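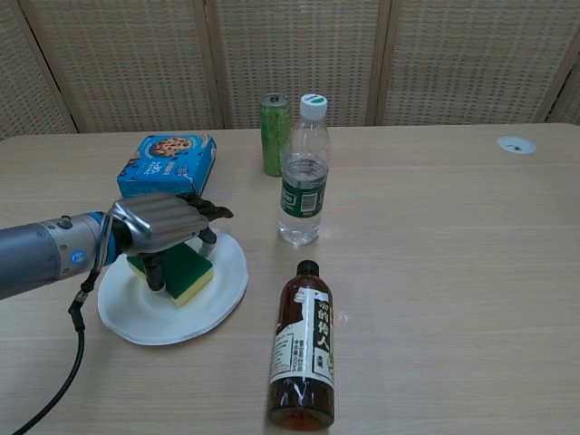
**Ticket 1541**
**Customer:** Mirta Urrutia
**Product:** Plindau table, light wood, bought in September
**Subject:** Tacky surface after using Cellent soap
**Status:** Closed

**Mirta, 9.40 am**

Hello there, and thank you for reading this, I know you must get a great many of these. I bought the Plindau table from Montecinos along with the cane folding screen (the Pronport one, which I love and have no complaints about at all, it stands behind the table and makes the whole corner feel like a proper room). The table is lovely too, very pale, with that faint straight grain. My trouble is that the top has gone tacky. Paper plates cling to it, and if I leave a drinks can on it for an hour there's a little tug when I pick it up.

I've been washing it with the Cellent soap that came in the care box, one capful to a washing-up bowl, and wiping it with an ordinary kitchen sponge, the yellow sort with the green scouring side. I've done it every evening for 7 evenings, because we do everything at that table: tea, biscuits, letters, the lot! Have I spoiled it?

**Montecinos support, 11.15 am**

Hello Mirta, and please don't worry, I very much doubt you've spoiled anything. It sounds like soap building up on the surface. The Cellent is a strong one and wants 5 ml to a litre of water, and the cap on the bottle holds a fair bit more than that. Could you tell me two things when you have a moment: which side of the sponge you've been using, and whether you go over the table with plain water afterwards?

**Mirta, 12.05 pm**

Well, I measured the cap with a medicine spoon and it holds 20 ml, so I've been giving the poor thing a great deal of soap. Mostly the yellow side. I did use the green side once, on a ring of dried jam near the back, and I was quite firm with it. And no, no plain water, I thought the soap was meant to stay on and feed the wood.

**Montecinos support, 2.30 pm**

That explains it nicely, thank you. Here is what I'd try:

1. Take everything off the table, right to the back, so you can wipe it in one go.
2. Use a soft cotton cloth and warm water, well wrung out, no soap. Wipe along the grain.
3. Change the water when it turns cloudy and go over it again.
4. Dry it with a clean towel and leave it bare overnight.

Do keep the green side for pans, please. If the jam spot feels rough once it's dry, let me know and I'll post you a fine pad.

**Mirta, next day, 8.50 am**

Three bowls of water, and the first was like milk! It's smooth again this morning, apart from a patch the size of a biscuit where the jam was, which catches slightly under my fingers. Yes please to the pad. The sponge now lives on a plate of its own between jobs, so it doesn't sit on the wood.

**Montecinos support, 10.20 am**

Delighted to hear it. The pad is going out this afternoon under dispatch number 1049. Rub lightly, along the grain only, and wipe off the dust with a dry cloth. I'll close the ticket now, but a reply will open it again.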